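Helluvach Household Repair Survey: Data Card

Version 2

Summary

The Helluvach survey records how households in the towns of Zutthorpe and Radwan decide whether to repair, replace or store a broken item. It holds 3,000 completed forms. The survey was run by the Rostotico Institute, which also maintains this release.

Contents

Each row is one form. The main fields are item type, age of the item in years, nature of the fault as stated by the household, the decision made, and the price quoted for repair where one was obtained. Item types cover kitchen appliances, clothing, bicycles, furniture and home electronics, including desktop computers. Free-text answers are kept in a separate file and joined by form number.

Collection

Forms were handed out at public libraries and returned by mail. Households could submit one form for each item, up to a limit of 20. Collection closed in August. Forms with no stated decision were removed before release.

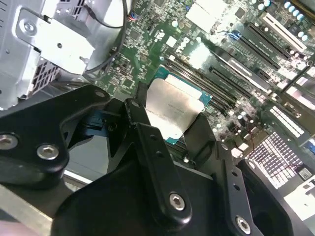
Roxana Tamayo wrote after the first version that the "stored" category was too broad to be useful, and asked that items kept for spare parts be separated from items kept with the intention of repair. The present version adopts this change. Forms that could not be assigned to either group are coded "stored, purpose unknown."

Known limits

Renters are underrepresented. Repair prices are as remembered by the household and were not checked against receipts. Prices above 2,000 were reviewed by hand, and clear entry errors were set to missing. Item age is often given in round numbers and should not be used for fine comparisons.

Use

The data may be used for teaching and research. Users must not attempt to identify households from the free-text answers. Published work should name the survey and the version number.

Changes in version 2

Storage category split. Duplicate forms from Radwan removed. Column "fault_desc" renamed "fault_stated."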